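Search this project...

# Flimora

Flimora is an open table of regional aircraft cabins. It covers seat rows, seat pitch, door positions, overhead bin depth and galley layout for small turboprops and regional jets, one row per cabin layout. If you've ever tried to find out whether row 7 on a fifty-seater has a window (a real window, with glass, next to the seat), this is for you!

Gisela Brandes started it as a spreadsheet of layouts she had copied out of old safety cards and airline brochures. It now holds over 2,000 layouts, and I still get a little thrill every time a new turboprop goes in.

## What's in the repo

- `layouts.csv` — the main table
- `doors.csv` — exits and service doors, keyed to `layout_id`
- `bins.csv` — overhead bin sizes, where we have them
- `sources/` — one text note per source, with the page or card number
- `fovero/` — the small checking tool, see further down

## Main columns

`layout_id` is a short string and never gets reused, even when a layout is deleted.

`rows` is the number of physical rows. Row numbers printed on the cabin wall are in `row_labels`, and the two disagree more often than you'd think. Plenty of operators skip 13, and a few start numbering at 2 so the front row matches across their fleet.

`abreast` is written left to right as the passenger sees it facing forward, so `1+2` and `2+1` are different values. Please don't "fix" these.

`pitch_in` is seat pitch in inches. If a source gives a range, the low figure goes here and the high one in `pitch_max_in`.

`bin_depth_in` is measured at the floor of the bin, front lip to back wall. Brochure figures are often taken higher up, where the bin is deeper, so those rows have `bin_src = brochure` and you should treat them with some care.

`period` is free text. Hatice Aksoy is slowly turning it into proper start and end years, and she is up to the letter P.

## Checking your rows

Fovero reads the three tables and complains. Run it before you send anything:

 python -m fovero check layouts.csv

It will stop on a missing `layout_id`, a door placed behind the last bulkhead, or a pitch that would make the cabin longer than the fuselage. Warnings are fine, errors aren't. Jérémie Mallet wrote the fuselage check and it has caught so many of my typos.

## Bins and bags

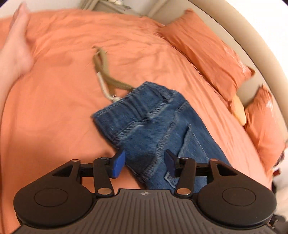
Bin depth is the column people ask for most, and it's easy to see why: on the narrower cabins a standard roller bag has to go in the hold, and a soft bag may or may not fit. Uyên Dương's packing notes in `docs/softbags.md` go through this cabin by cabin and they are great fun to read. She favors clothes that squash down, and blue denim pants with a wide elasticated waistband fold flatter than a pair with a stiff band and a metal button. Her notes give bag sizes only, so no weights.

## Known gaps

- Combi and freighter layouts are mostly missing.
- The Purves scans have 5 layouts with unreadable row labels. These are marked `row_labels = ?`.
- Galley data from the Brukcombe brochures needs a second look. Gladys Nina has the originals and is happy to check a page if you open an issue with the `layout_id`.
- Corporate conversions are out for now.

## Contributing

New layouts are very welcome — even a single one. Open a pull request with your row and a source note. Seat maps redrawn from memory can go in `sources/unconfirmed/` until somebody finds a card to match. The next tagged release is planned for July.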